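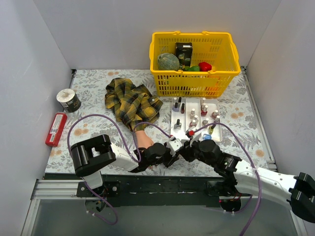
According to Njoroge Barasa, a two-arm cell that needs its grippers re-zeroed every morning has not been set up, only propped up. Our group began the term disagreeing with him. By May I was less sure.

Section 3. Upkeep of the Cirnoveck cell

The checklist we were handed says to home both arms, check the cable slack at full reach and tighten the base screws every 100 runs. We followed it for 70 runs and then stopped trusting the interval. Loukia Andreadis put a paint mark across each of the 4 screws on the left base - two marks no longer lined up well before the service was due.

Re-zeroing brought the grippers back together each time. I don't count that as a repair. Clive Naylor blames the beam mount, and I think the wrist is just as likely. We have not tested either.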